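Speaker notes — Fostis garment handling kit, what we would and would not buy it for
Slot: 18 minutes plus questions. Aug 25, 2026

Slide 1. Title
Say who the talk is for: people who run a laundry, a returns desk or a small sorting line and have been quoted for the Fostis kit. I'm not selling it. Tandeck paid for the review and I kept the right to publish the parts they may not like.

Slide 2. What is in the quote
Fingers, wrist camera, the control software and 2 days of setup on site. The arm is not included. Say that twice, it gets missed. The table and lighting are also up to you, and the lighting matters more than the brochure lets on.

Slide 3. Why we tested on black
Most demos use a bright towel on a dark table. Towels are easy. They are square, they have one layer, and any corner is as good as another. Returns are full of dark clothing, and on black cloth the folds are hard for a camera to find. If the kit can manage black on white, the rest of your stock should be easier. Leave this one up while they look at it. 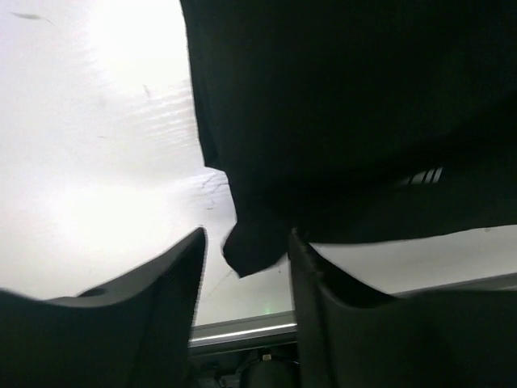
The vendor's advice is to turn the light up until the fabric shows some shading. We tried that. Past a certain point the table washes out and the cloth hardly changes, so you pay for glare. Soft light from more than one side did better for us. Budget for two lamps and an afternoon of moving them.

Slide 4. How the trial was run
One garment at a time, white table, fixed start position for the arm. The job was to pick up, lift, and set down in the next zone. We logged 1,000 attempts over the whole trial, across all garment types. A pick counted only if the garment left the table and arrived in one piece in the right zone. Dragging did not count.

Slide 5. The number
73 percent on dark knits. Pause here. Somebody will say that is low. For a line with a person standing next to it, it may be fine, as long as a miss leaves the garment on the table where the arm can try again. For an unattended line it is too low. The sales sheet gives a single figure for all fabrics and I would ask them to split it.

Slide 6. Grip
The fingers close on a small fold and the rest of the garment goes where it wants. Point to the pinch, then to how much cloth is out to either side.
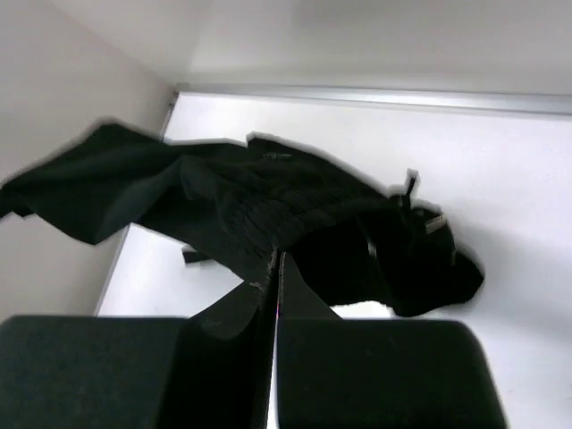
Notes by the speaker, Kılıçarslan

Sleeves are the thing to ask about. A pinch near the middle of a garment is secure enough to lift it, but it tells you little about where the sleeves will land. If your next step is a bin, you don't care. If your next step is folding, you need a second grasp, and the kit as quoted does not plan one. Silcombe sells an add-on for that. I haven't tested it and won't guess.

Straps and loops: the software has a setting to prefer them as grasp points. Leave it off for knitwear. We had better results with plain fabric.

Slide 7. Wear and upkeep
Wipe the fingers at the start of each shift. Lint builds up on the pads and the grip gets worse before you notice. Spare pads ship as a pair only. The camera needs recalibrating if anyone knocks the wrist — we did it often enough to get quick at it.

Slide 8. Who should buy
Yes for feeding single garments into a bin or onto a belt with staff nearby. Wait if you need folding. Fostis has a software update listed for September and I would ask for a trial on your own stock after that, dark items included.

Questions. If price comes up, send them to the handout, last page.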